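Regeln für Handgreifer-Aufnahmen am Tisch: So richten wir eine Sitzung ein

Diese Anleitung gilt für alle, die mit den beiden Handgreifern Aufnahmen in Wohnungen machen. Sie fasst zusammen, was bei uns als Hausregel gilt, und ersetzt das alte Merkblatt vom Oktober. Rückfragen zum Ablauf beantwortet Haoran Jiang, der auch die Prüfliste pflegt.

Was vor der Sitzung erledigt sein muss

Die Einwilligung der Bewohner liegt schriftlich vor, bevor ein Greifer ausgepackt wird. Sie nennt den Raum, den Zeitraum und den Zweck. Eine mündliche Zusage reicht nicht, auch nicht unter Kollegen.

Danach kommt der Rundgang. Briefe, Ausweise, Medikamentenpläne und Familienfotos werden weggeräumt oder umgedreht. Aushänge an Türen und Kühlschränken werden gern vergessen, weil sie im Hintergrund hängen. Wer sie nicht abnehmen darf, dreht den Arbeitsplatz so, dass sie nicht zu lesen sind. Spiegel und offene Bildschirme werden abgedeckt.

Greifer prüfen

1. Fingerauflagen auf Risse und Fett ansehen. Verschmutzte Auflagen mit einem feuchten Tuch abwischen und trocknen lassen.
2. Beide Greifer 4-mal vollständig öffnen und schließen. Es darf nichts haken.
3. Gelenkstifte mit dem Finger prüfen. Steht einer vor, bleibt der Greifer liegen und geht zurück ins Regal mit der roten Markierung.
4. Linse abwischen, kurze Probeaufnahme machen, auf dem Rechner ansehen.
5. Sitzung in Velevov anlegen. Ohne Sitzungsnummer wird nicht aufgenommen.

Den Tisch belegen

Der Tisch soll nach Alltag aussehen. Wir räumen ihn also nicht leer, halten aber die Arbeitsfläche vor der bedienenden Person frei genug, dass beide Greifer nebeneinander Platz haben. Gegenstände, die bewegt werden, liegen vorn. Was nur zur Umgebung gehört, steht hinten oder am Rand.

Für Kleinteile gilt: verschiedene Größen, verschiedene Farben, verschiedene Lagen. Ein Verschluss mit der Öffnung nach oben verlangt einen anderen Griff als einer, der flach aufliegt. Netzstecker und Ladegeräte dürfen mit auf den Tisch, aber nur ausgesteckt. Trinkgläser kommen möglichst weit weg von Steckdosenleisten, und Kabel werden so gelegt, dass niemand mit dem Unterarm daran hängen bleibt. 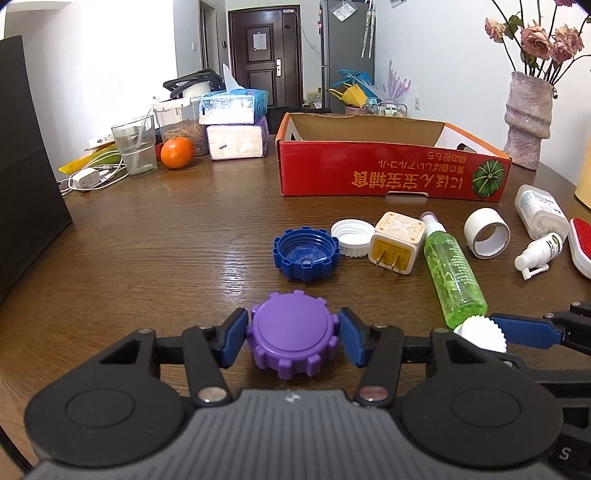

Nicht auf den Tisch gehören Messer, Rasierklingen, Feuerzeuge und verschreibungspflichtige Arzneien. Zerbrechliches bleibt außerhalb der Reichweite, solange es nicht selbst Teil der Aufgabe ist.

Greifen und ablegen

Kleine runde Teile werden von zwei gegenüberliegenden Seiten gefasst, mit der Mitte der Auflage. Nur so fest drücken, wie das Teil es braucht. Vor dem Anheben kurz innehalten, dann gerade nach oben führen. Beim Ablegen erst aufsetzen, dann öffnen — fallen lassen zählt als Fehlversuch und wird so eingetragen.

Arbeiten beide Hände zusammen, hält die eine und die andere bewegt. Wechselt die Rolle, wird der erste Griff ganz gelöst. Die freie Hand ohne Greifer hat im Arbeitsbereich nichts zu suchen.

Fehlversuche werden nicht gelöscht. Sie bekommen in Velevov die Kennung »F« und einen Halbsatz dazu, etwa »abgerutscht« oder »falsches Teil«. Gelöscht wird nur, wenn eine Person ins Bild gerät, die nicht eingewilligt hat, oder wenn Schriftstücke mit Namen lesbar sind.

Pausen und Umfang

Nach 50 Durchgängen wird gewechselt oder pausiert, auch wenn es gerade gut läuft. Müde Handgelenke sieht man den Bewegungen an. Für das Paket Tratton sind 1.000 Durchgänge vorgesehen, verteilt auf mehrere Wohnungen. Niemand muss das aufholen, was an einem anderen Ort ausgefallen ist.

Nach der Sitzung

Speicherkarten gehen am selben Tag in die Übertragung, danach in die Mappe. Jeder verschobene Gegenstand kommt an seinen Platz zurück. Dafür vor Beginn eine Übersicht vom Tisch machen — sie wird nach dem Aufräumen gelöscht. Schäden, auch kleine, werden den Bewohnern sofort gezeigt und auf Formular 123 notiert.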